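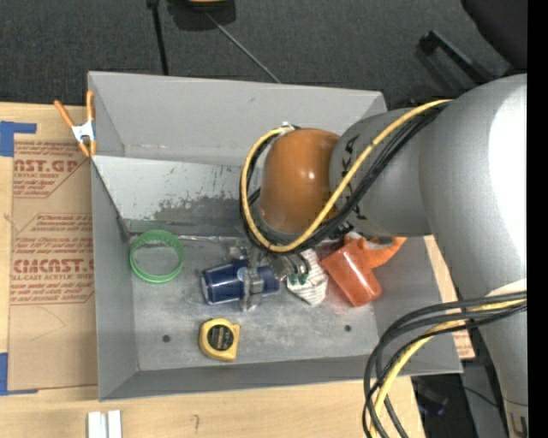
So the grasping numbers are finally in, and I've been grinning since Sunday! Quick recap if you're new: we wanted to know if Pornel (our grasp picker) learns more from its own misses than from extra hits. Jitendra Kashyap bet me lunch that it wouldn't.

We trained one version on 4000 tries, hits only, and the other on 4000 with the misses left in. Then each got 200 fresh picks from the bin. Hits only landed 131, and with misses it landed 158. Mugs and cups improved the most, and cloth hardly budged (ugh, cloth). I'm rerunning it with new objects in March, and Jitendra owes me noodles.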